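May 22, 2020

Up at 5 again, no reason. Lay there till the birds got loud and then gave up and made coffee. The good mug is still in the dishwasher, which I forgot to run, so jam jar with a sock round it. Works fine. Burned my thumb a bit.

Friday so it's bottle day, or I've decided it is. The pantry shelf is out of hand. Half-used things, sticky things, three kinds of vinegar that I keep buying because I can't see the ones behind. Told myself one hour. It was not one hour.

Took everything off and put it on the wood table, then had no table. Ate toast standing up over the sink. Shelf paper underneath was the yellow stuff from when I moved in and it came up in strips, and some of it didn't come up at all and had to be scraped. Used the old library card. RIP library card. Found a bay leaf that must be older than the car.

The big problem is lids. I have no idea how one person ends up with so many lids and so few things to put them on. The drawer under the oven won't close for lids. Metal ones, plastic ones, the snap kind off the Wada boxes that only fit the Wada boxes, and I threw the Wada boxes out at Christmas when they went cloudy. Kept the lids. Why. Put them in the recycling, took two out again, put them back in. Firm with myself.

Then the matching. Screw caps are the worst because they all look like they fit. You get it half a turn and feel so pleased and then it jumps the thread and sits crooked. The Kuder syrup bottle will take the cap off the Kuder vinegar but not the other way round, I tried four times, I don't know what I thought would change. Got oil on my sleeve. Got oil on the phone also.

Rinsed as I went. Hot water, soap, a spoon of rice shaken round inside for the narrow ones, that's my mother's trick and it's still the best one. The rice goes everywhere if you don't hold your thumb over the top, and I did not hold my thumb over the top. Swept. Found more rice later in my slipper.

Had the news on low and turned it off by 9. Can't do it in the mornings any more. Put music on instead, the mix with the accordion thing in it, and that went better. Window open. Somebody down the street was mowing and it smelled like school letting out.

Red caps are the ones I like. Don't know why, they just look finished. When I get round to doing the dressings again I want red on all of them so I can tell them from the cleaning stuff at a glance, and white for the cleaning stuff, and nothing else allowed. That's the whole system. Wrote it on the back of an envelope and stuck it inside the cupboard door with the last of the blue tape. 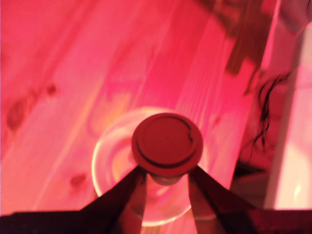
Anyway the order. I sat down with the laptop around the time I should of been thinking about lunch and went on the Brotano site, they do the caps loose by the bag, but you have to know your neck size and of course I don't. There's a chart. You're meant to print it out and lay the bottle neck on it, and the printer has been out of ink since before all this. Held the bottle up to the screen like an idiot. Then got the sewing tape and did it properly, across and then around, and wrote both down, and then lost the bit of paper under the toast plate. Did it again.

Order went through, number 3841, writing it here because I will loose the email. They say delays. Everybody says delays. If they come by July I'll be happy, that's when the tomatoes get silly and I need something to put the sauce in. Delivery was nearly what the caps cost. Clicked it anyway, fast, before I could add it up.

Lunch was late and it was a Cudinis pizza out of the freezer, the mushroom one. Not as good as the plain. Crust nice though. Ate half, wrapped half, went back an hour later and ate the other half cold next to the open fridge. No plates used at all, so there's that.

Afternoon - shelf goes back up. Wiped the brackets while they were off and one of the screws is stripped so it's in by friction and good wishes. Must get a longer one. Put the heavy things at that end first without thinking, heard it creak, moved them all to the other end. New order is: oils left, vinegars next, sugars and syrups, then the tall stuff at the back where it can't be knocked. Cleaning things not on that shelf at all now, they've gone under the sink where they should of been from the start. The dried beans don't have a place. They're in a mixing bowl on the chair. That's a tomorrow job.

Table looked awful once it was clear. Rings all over from the bottles, and one long sticky patch that I think was the syrup. Warm water and not too much of it, going with the grain, then dry cloth straight after. I read once you can get rings out with mayonnaise and I did stand there holding the mayonnaise. Decided no. Did a bit of oil on a rag instead and rubbed till my arm went. Better. Two rings still there if you get the light from the side, so I'll keep the light off the side.

Also, the glasses. While the cupboard was empty I did those too. The clear ones had gone that foggy way at the bottom. Vinegar soak, bucket in the bath, since the sink was full of rice. Mostly came up. One had a chip on the lip that I must have been drinking round for months, so that's out in the bin wrapped in newspaper. Lined the rest up upside down on a towel and now I keep walking past to look at them. This is what my life is. It's fine, I like it.

Electric bill came. $421. Read it again, same. That covers the cold months they couldn't read the meter for, it says, so it's a catch-up and not a normal one, but still. Put it on the fridge under the lobster magnet and then moved it so I don't see it when I get the milk. Will ring Monday. Will be on hold all Monday. Make a flask.

Walk after that, needed one. Down to the creek and back the long way, mask in pocket, crossed over when there were people, they crossed over too and we ended up on the same side again. All did the little wave. Water's low. Ducklings, a whole string of them, the last one miles behind and shouting. Bakery had the hatch open but only seeded left, got it, will toast ok. My phone says 865 steps which is a lie, I was out for ages, it must not count when it's in the bag.

Feet sore. The brown shoes are done, the heel's gone over on the left one. Can't try on shoes anywhere though so brown shoes it is.

Back and the kitchen smelled of vinegar like you wouldn't believe. Opened the back door too and got a good draft going, papers off the table, envelope system came off the cupboard door - blue tape is no good any more, it's dried out. Stuck it back with a bandage. It's holding.

Made the first dressing of the year just to have something in a clean bottle. Oil, lemon, mustard, the end of the honey, salt. Shook it. Cap was on properly, for once, checked it over the sink first with a cloth round it. Too sharp. Put more honey in, except there wasn't any, so sugar, and sugar doesn't melt in the cold so now it crunches slightly. Had it on lettuce and the end of the cucumber with two boiled eggs. Good really. Would be good without the crunch.

Things for tomorrow before I forget
longer screw for the bracket
beans
run the dishwasher!!
tape
honey
find out what day the recycling is now, they changed it and I threw out the card

Phoned home after supper, everybody all right, garden doing well, same talk as last time but nice. Told them about the shelf. They were polite about the shelf. They've got lids too, two whole bags of them in the garage, offered to send me some. Said no very quickly.

Bath was out because of the bucket, which I'd forgotten, so shower, with the bucket in there next to me. Hair needs cutting badly. I looked at the kitchen scissors and put them down again, not tonight.

Started the book again from the beginning, as I couldn't remember who the brother was. Got ten pages in and he still hasn't turned up. Eyes going. Left the hall light on, have to get up and do that. Alarm off for tomorrow, for whatever good it does me.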